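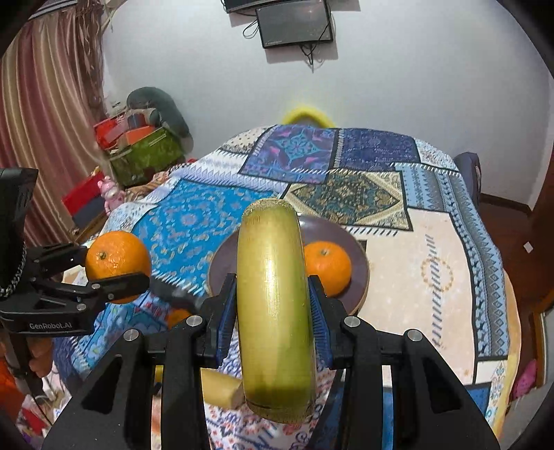 What went wrong with the Helter gripper in June?

It let go when the power dipped, because the catch that should have held the jaws shut had been left out when we rebuilt the arm after cleaning.

So, good afternoon, and thank you all for coming back so promptly from lunch. I'm Rangi Whitelaw, I look after the packing arms at Salley, and I've been asked to tell you about our bad morning, which I'm happy to do now that I can sleep again.

(Pause. Let the people at the back sit down.)

Some of you know the line already, so bear with me. Helter is our name for the arm at the end of it. It picks up a full jar, swings it over the guard rail and sets it down in a crate. It had done 2355 jars that shift without a murmur, and I remember being rather pleased with it.

Then the lights flickered. You'll all have had that, a little dip, the kettle stops and starts again. The motor lost its grip for less than a second, and jar 2356 came down on the wrong side of the rail, a hand's width from Furnell's lead fitter, who was crouching there to look at a sensor. She wasn't hurt. I'd like to say that early so you can all relax! There was a good deal of glass and a good deal of pickled beetroot.

(They usually laugh at the beetroot. Wait, then carry on quietly.)

Now, the catch. It's a small sprung part, fault code 3204 if it doesn't seat, and the controller did show 3204 when we started up. I saw it myself. I cleared it. We'd been getting that code on and off for weeks from a loose plug, and I'd got into the way of pressing the button and getting on with my day, as I suspect one or two of you have. Please don't look at your shoes, I'm not asking for hands up.

We stopped the line for 4 days. Vītola sent us a new catch and a very patient engineer, and she had us cut the power on purpose, 300 times, with a bag of sand in the jaws and everyone well back. It held every time.

What we do differently: 3204 can't be cleared from the front panel any more, you have to walk round and open the cabinet. The rail has moved out by a good stride. And whoever rebuilds the gripper lays the parts on a tray first and has someone else look at the tray.

(Hand round the old catch here. Ask for it back, it went missing last time.)

I'll take questions now, and the fitter has kindly come along too, so do ask her what she called me.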